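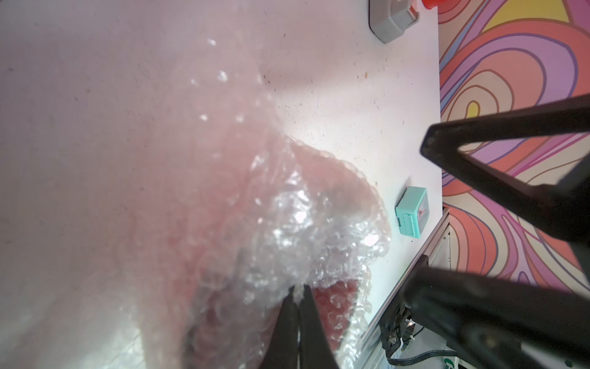

Pink bubble wrap, and what I keep it for

October 26, 2023

I have a drawer for wrapping things. It started as a drawer for tea towels, but the tea towels moved upstairs to the airing cupboard years ago and the paper and string crept in, and now it only shuts if you lean on it with your hip.

The pride of the drawer is the pink bubble wrap. I do love it. The ordinary clear sort does the same job, of course, but the pink is so cheerful when it catches the light, all those little bubbles winking away, and where it doubles over on itself it goes a proper deep rose, like boiled sweets. One layer on its own has hardly any colour in it. I only noticed that when I had it spread out over a white table and could see the difference between the thick bits and the thin bits.

What got me started this time was the Sukari bowls. My sister-in-law admired them in September, I said she could have them, and then of course I had to get them to her in one piece. There are 5 in the set, they nest, and they are thin as eggshell at the rim. I bought them at the Kuipers closing-down sale and carried them home on the bus on my lap, so you can imagine how I felt about handing them to a courier.

I'm fussy about packing. My mother wrapped everything in newspaper and never lost so much as a saucer, but you had to wash the lot at the other end, and your hands too. So now I do a sheet of tissue first, then the bubble wrap with the bubbles facing inwards (people do argue about this, and I'm sure they have their reasons), then a bit of tape folded over at the end so it can be peeled off again. That last part matters to me – I can't bear having to hack at a parcel with scissors when there is something breakable in the middle of it.

A big sheet is a nuisance to handle, mind you. It never wants to lie flat, it creeps across the table while your back is turned, and it picks up every crumb going. I take hold of a fold and pull it towards me a little at a time, and only cut once I've tried it round the bowl. If you cut first you always cut short.

The box came from the Vostow lamp, which I'd kept in the loft for exactly this sort of occasion, and the postage to Stirkholm was more than I'd have liked. The bowls are on their way as I write. There was a good long piece of the pink left over, so I've rolled it up with an elastic band round it and squeezed it back into the drawer, next to the brown paper and the Christmas ribbon.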